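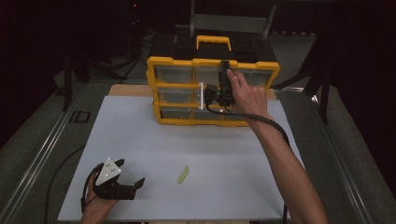
By Arruda Workshop Services

Progress report to Mundivia: small-parts storage, Vollport site
Reporting period ending June

Status

The sorting work is complete. Drawer loading has started on the wall racks and has not started on the portable organizers. Spending is within the grant, and no change to the end date is requested.

Scope

The grant covers replacement of the open bins and mixed tins in the Vollport repair room with labeled drawer storage. It pays for organizers, dividers, labels and sorting time. It does not cover the parts themselves. Power tools, paint and adhesives remain outside the project and stay in their existing cabinets.

Work done in the period

All open bins were emptied and their contents sorted by type, then by thread, then by length. The sort produced 3,807 usable parts. These are mostly machine screws, nuts, washers and spacers, with a smaller quantity of terminals and cable clips. Rusted or stripped parts were set aside for scrap and are not in the total. Wood screws were sorted by length only, as the repair room draws very few of them and a finer split would use drawers needed elsewhere.

Thread type was checked with a gauge plate. Metric and inch parts had been mixed in nearly every bin, and the M5 and No. 10 screws were the hardest to separate by eye. Each batch of these was gauged twice. The two systems now have separate racks and separate label colors, white for metric and gray for inch.

Portable organizers

The project had planned on wall racks only. The repair room asked for a type that could be carried to a job, and Nerkska supplied a portable model for review. It has a black body with yellow rails and corners, clear plastic drawers in three rows with yellow dividers between them, and a yellow carrying handle on the lid. It stands on the tan wooden plank along the back of the light gray bench board. The drawers look empty from the front, and none has been assigned a part number.

The clear fronts are useful in this application. Stock level can be judged without pulling a drawer, provided the label does not cover the whole face. The label size has been reduced to a strip along the lower edge for this reason. The full-size label in the original specification is kept for the wall racks, where the drawer fronts are larger.

Placement on the plank keeps the working area of the board free. It also puts the bottom row behind whatever is on the board at the time. Parts in frequent use should go in the upper and middle rows. The bottom row is proposed for spares and odd lengths.

Drawer assignment

The draft assignment for a portable organizer is as follows:

Top row: washers and nuts, smallest at the left.
Middle row: machine screws, short lengths.
Bottom row: machine screws, long lengths, and spacers.

Weight is a limit on this layout. Long screws are the heaviest stock per drawer and are kept low so that the organizer stays steady when lifted by its handle. Drawers are to be filled to two-thirds at most. A full drawer spills over its back wall when pulled quickly, as happened with the wall racks during the first week of loading.

Labels

The first print run was 500 labels. The adhesive held on painted steel and lifted at the corners on smooth plastic. A second adhesive has been ordered in a small quantity. Portable organizers will stay unlabeled until it has been tried on drawer fronts for a full month. The remaining first-run labels will be used on the wall racks, so there is no loss to the budget.

Open items

1. Confirm the new label adhesive on plastic.
2. Decide whether portable organizers are to carry inch stock. The repair room prefers metric only. Vollport field staff have asked for both.
3. Obtain spare drawers from Nerkska. Delivery is quoted at 10 working days. Drawers are not interchangeable with those of the wall racks.
4. Revise the stock list so that each entry shows rack, row and position.

Planned for next period

Wall rack loading will be finished first, followed by the stock list. Portable organizers will be loaded after the label trial. A pick test will then be run with 2 standard repair kits, once from the wall racks and once from a portable organizer, and the times will be given in the next report. Any surplus left after loading will be boxed by type and offered to the Mundivia parts pool.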